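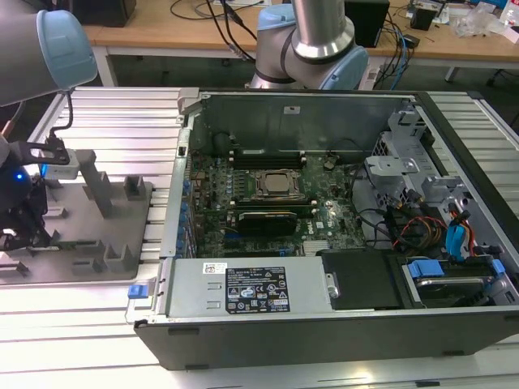
The Long Wait for Book Four

Anyone who reads young adult series for long enough ends up with one that never finished. The first book was in every store window. The second had a sticker on the cover. The third came out in paperback only, with different artwork, and ended with two characters trapped in a flooded tunnel. Then nothing.

Readers call these orphan series. The Forsyth Public Library has a list of them, kept by the teen services desk, and at last count it ran to 551 titles. The list began as a page taped inside a cabinet door, for staff use, so that whoever was on the desk could warn a twelve-year-old before she got attached. It is now a spreadsheet, and the staff print a copy every August before school starts.

"We don't tell them not to read it," says the librarian who maintains the list. "We say, there are three of these and there should be five. Most of them take it anyway."

A series usually dies for a simple reason. Sales of a second book almost always come in below sales of the first. Some readers didn't like book one, some forgot about it, and some are still waiting for a library copy. Publishers expect the drop. If it is steep, the third book gets a smaller printing and less promotion, and that makes the next drop steeper. By the time a fourth book would be due, the bookstores have often stopped ordering.

An editor at Kinov, a small publisher of science fiction and fantasy for teenagers, says the decision is often made before the third book is in stores. Kinov buys most of its series two books at a time. The rest are what she calls a handshake, meaning that everyone hopes to go on and no one has promised to.

The press has had both outcomes. Its best seller is the Kandent books, a long story about a town that wakes up one morning on the wrong side of a river, with its adults unable to read. The series finished in six volumes, which was the number the author had asked for at the beginning. The last one is 654 pages long and came out with a map. Kinov also published a trilogy about lighthouse keepers that stopped after its second book, and the editor still gets mail about it.

"I had a letter from somebody who was thirteen when she read them and is now a nurse," she says. "She wanted to know whether the brother was dead. I told her what was in the outline. I don't know if that was the right thing to do."

The outline is a sore point for a lot of readers. Most multi-book proposals include a summary of where the story is headed, and when a series is dropped the summary stays in a drawer. A few authors post theirs. Others refuse, on the grounds that the books would have changed in the writing and an outline is only a guess. One author whose fantasy series ended at book three told us that her outline had the wrong villain in it. She had figured out the right one halfway through the second book and never wrote it down.

She has been asked to finish the story herself and put it out online. She has considered it. The rights to the first three books are still with the original publisher, so a fourth would have to be sold alone, to people who can no longer buy the others new. She also has a job now, and a different book underway.
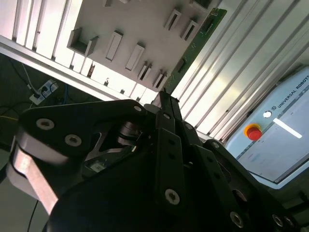 A black multi-fingered gripper with white aluminum framing behind it.

Some do go back. Bemico, a reprint company that started with out-of-print mysteries, has moved into teen series in the last few years. It looks for books whose rights have returned to the author, brings out the old volumes in matching covers, and pays a modest advance for the missing ending. Readers can sign up for a title before the company commits. For its first attempt, the second half of a boarding school ghost story, Bemico set no minimum and got 2511 names in a month. The book was in print by the following fall.

The results have been mixed as reading. Fifteen years is a long gap between chapters. In the ghost story, a plot that once hung on a missing pay phone message has to go on hanging on it, and the author wisely leaves the setting where it was. The prose is noticeably calmer. The jokes between the two roommates are better than they used to be. What has gone is the hurry of the early books, where every chapter closed on a slammed door. I read all four in a row and missed the slamming.

Another Bemico revival went the opposite way. The author had grown tired of her heroine and says so in the afterword. She gives the last book to a minor character, a ferry pilot who had maybe a dozen lines in the original. Reader reviews are split. I thought it was the best volume of the set, though I can see how a person who had waited since eighth grade to find out about the wedding would feel cheated.

Those early readers are the main customers. The Bemico editions are shelved as teen books and priced like them, but the people buying them are mostly in their late twenties and thirties. At the Forsyth library, the revived titles are checked out more often on adult cards than on teen ones. Actual teenagers tend to be less bothered by the whole question. Asked about unfinished series, a group of ninth graders at an after-school book club mostly shrugged. They are used to shows being canceled. Several read fan-written endings and said they had a favorite, which they treated as the real one. One boy reads only the first book of anything. He likes finding out how the world works and doesn't care who wins.

There is some evidence that publishers have noticed. Two-book stories are more common than they were, and so are series where each volume has its own plot and the characters simply recur. Kinov's editor says she now asks every author for a book one that could stand alone if it had to. She admits this has a cost. The Kandent books could not have been pitched that way. The first one closes with the bridge half built and everyone on it, and much of the pleasure of reading it, back when it was the only one, came from having no idea how they would get off.

For readers who want to be careful, the usual advice is to wait until the last volume is out. Librarians and booksellers dislike this advice, and it is easy to see why. A series that everybody waits on will look like a failure after its first month. If you plan to read it someday, buying or borrowing book one when it is new does more good than buying the boxed set later. Asking your library to order book two also helps, since libraries often pick up the start of a series and then lose track of it.

The Forsyth list does get shorter now and then. Titles that find an ending are struck through and left in place, so that anyone who gave up can see there is more. Four were crossed out this past year. Near the bottom, beside the lighthouse books, somebody has typed "brother is alive, per publisher," with a question mark after it.

Contact the editors | Subscriptions | Copyright, all rights reserved | Back to top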